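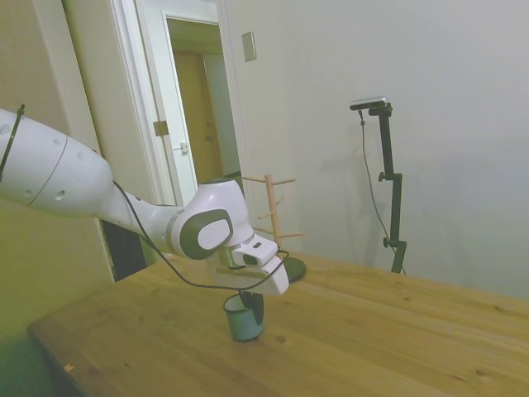
Page last changed: 23/05/2022

Droltis mug tree

A countertop rack for mugs and cups, made by Bundgaard. One upright pole in light wood, with short pegs at several heights on the left and right. The round black base sits flat on the table.

Hang mugs by the handle. Small mugs fit any peg - put wide ones on the upper pegs so they clear the base. Fill both sides evenly.

Weight: almost 900 g
Price: 3,395, base included
Spare pegs: sold in packs of 2 or 3

Wipe the pole with a damp cloth and dry it right away. Do not put any part in the dishwasher.

The teal mug is sold separately. The next delivery of racks is due in July. For shop orders, write to Grethe Ásgeirsdóttir at Drindanov.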